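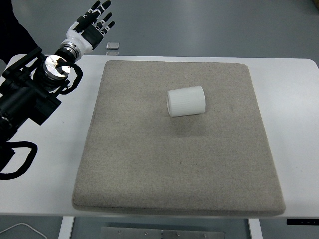 **Felt pads on the work tables: what we know so far**

Quick one this month, the move to the Lirnden building ate most of my week.

Several of you asked about the gray felt pads. Short version: we like them, order is in, read on for how to look after yours.

Background for anyone new. The white tables at Eltevham look great and are loud. Put a mug down, everyone hears it. Anything round heads for the floor the second you let go. We lost a jar of brass pins that way in August and I was still finding them at the holidays. So we tried cork (crumbles), then rubber (the smell, no), then felt.

Felt won. The big square kind with the rounded corners, padded, speckled gray-beige. Soft edge, so your wrists don't complain after an hour. Covers most of the tabletop and still leaves a bit of bare white at the side for a ruler or a cup. Keep drinks on the bare part please. Felt drinks coffee faster than you do.

A few notes from the test, which ran 60 days:

- Round things stay put better. Tubes, rolls of tape, spools. Lay them on there side and they mostly sit where you left them. A hard table gives you no grip at all.
- Noise is way down. Stirner, who share our wall, wrote in to say thanks. First nice email from that side in a while.
- Crumbs vanish into the speckle. Good for looks, bad for hygiene. Eat in the kitchen.
- Pale fluff shows up on dark sweaters for the first week or so. Then it stops.

Placement. Center it left to right, then push it back until it's just short of the far edge. If it hangs over the back it curls and you'll never get it flat again. Ask me how I know. A pad that has already curled goes upside down on the floor overnight with the heavy catalogs on top.

Cleaning. Lint roller first, every time. Then a barely damp cloth, one direction, no scrubbing. Scrubbing raises the nap and you get a fuzzy patch that catches everything. For a spill, blot, don't rub, and stand the pad on edge to dry. NOT on the radiator. We have one with a stripe now.
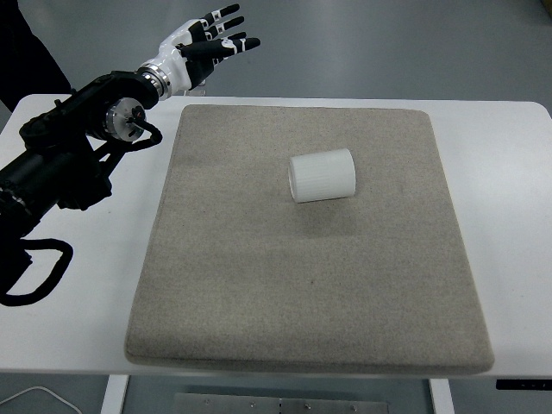 **Can I cut on it?**

Please don't. A blade goes straight through the felt and the slits spread. Use one of the green cutting boards from the supply shelf and lay it on top of the pad, or move to the cutting bench.

Numbers, for those who like them. 17 pads ordered from Khaemba, total bill $318, paid out of the furniture line so nothing comes off anyone's materials budget. 12 go to the main room. The rest are for the sewing corner and the small room upstairs. Delivery is set for the week after the move, which probaly means the week after that.

If your table is one of the narrow ones, measure before you claim a pad. They're square and they won't fold. I can trim one down but the cut side loses its nice padded edge and starts to shed, so I'd rather not do many.

Sign-up sheet is on the supply cupboard door. Table number and which side you sit on, that's all I need. Old cork mats can go in the box under the window, the garden people want them for seed trays.

Next issue: shelf labels, and the lamp situation.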